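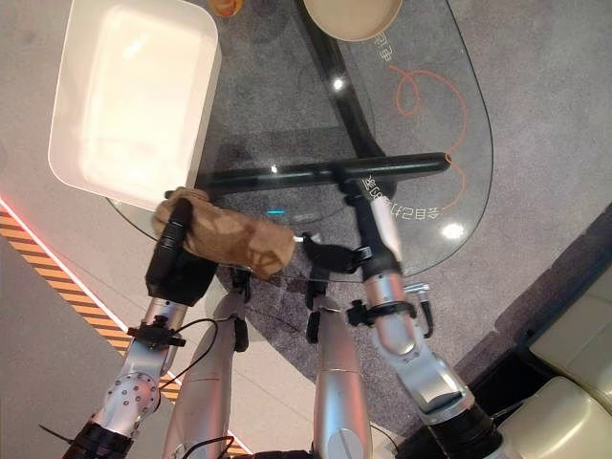

What is a paper bag made from?
Most paper bags are made from kraft paper, a strong paper produced from wood pulp in which the fibres are kept long. The pulp may come from freshly cut softwood, from recovered paper, or from a mixture of the two.

Paper bag

A paper bag is a container made of folded and glued paper, used mainly for carrying or storing dry goods. Paper bags are supplied to grocers, bakers, chemists, clothing shops and takeaway food outlets, and heavier versions with several layers are used for flour, animal feed, cement and garden waste. The word "sack" is generally kept for the larger kinds, although usage differs between trades and between countries.

Material

Kraft paper takes its name from the German word for strength. Wood chips are cooked under pressure with chemicals that dissolve lignin, the substance that binds the fibres together in the tree. The remaining pulp is washed, spread on a moving wire mesh, pressed and dried. Unbleached kraft paper is brown, and the shade varies with the species of wood and the length of cooking. Bleached kraft paper is white and is often chosen where a shop wishes to print in colour.

Thickness is normally expressed as weight in grams per square metre. Light papers are used for sweets and single bakery items. Carrier bags with handles need a heavier grade, and sacks gain their strength from several plies laid one inside another. Some papers are given a wax or plastic coating to resist grease and moisture. Coated papers are harder to recycle and may be refused by local collection schemes.

Manufacture

Before the middle of the nineteenth century, paper bags were mostly pasted by hand, often by shopkeepers or by women and children working at home. Machines for the purpose were introduced in the United States and Britain during the 1850s. The first designs produced a flat, envelope-like bag. Later machines could fold and paste a square bottom, which allowed the bag to stand upright while it was being filled.

Modern production begins with a reel of paper, which is printed if required and formed into a continuous tube with a glued seam along its length. The tube is cut, and one end of each piece is folded and pasted to make the base. Handles of twisted paper cord or flat tape are added on a separate part of the line.

Types

The flat bag has two faces and no side folds. It is the cheapest form and is used for greetings cards, rolls and small items of hardware. The gusseted bag has a fold along each side, which opens to give greater depth. The block-bottom bag has both gussets and a rectangular base, and is the usual form for groceries and takeaway meals. The window bag has a panel of clear film or glassine through which bread or pastries can be seen by the customer.

Regional collections

Printed paper bags are collected as a record of local trade. The Bellamy Collection was assembled by Glenys Bellamy, a retired grocer, and contains 300 bags from independent shops. Among them are 9 sugar bags from the Tostenis stores and a run of bakery bags from Makowska, a family firm whose name was printed in blue on white paper. The collection went on public display on 3 November 2024 in the reading room of the Livell Library, where 30 bags are shown at a time.

Storage of old bags presents some difficulty. Kraft paper becomes brittle with age, and the older pastes attract insects. Flat storage between sheets of acid-free tissue is recommended, away from direct sunlight.

Environmental aspects

Uncoated paper bags can be recycled and will break down in a compost heap. The making of paper nevertheless uses large amounts of water and energy, and a paper bag generally weighs more than a thin plastic bag of the same capacity, which adds to the fuel needed for transport. Comparisons between the two materials depend heavily on the number of times each bag is used and on how it is thrown away. Bags soiled with oil or food are usually unsuitable for paper recycling, though they may be accepted with food or garden waste in some districts.

See also: Carrier bag; Kraft process; Packaging; Wrapping paper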